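Research participants wanted: two-handed gripper study, Pridell lab

The Vlachou project is testing whether handheld grippers can record movements well enough to train a robot. We need 27 adults for sessions in July.
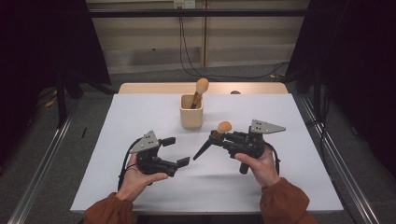 Brush and cup task, one gripper in each hand.

Each session runs 2 hours, with breaks on request. You will repeat short tabletop tasks, and your movements will be recorded and analysed. No experience is required. Apply through the Pridell front desk.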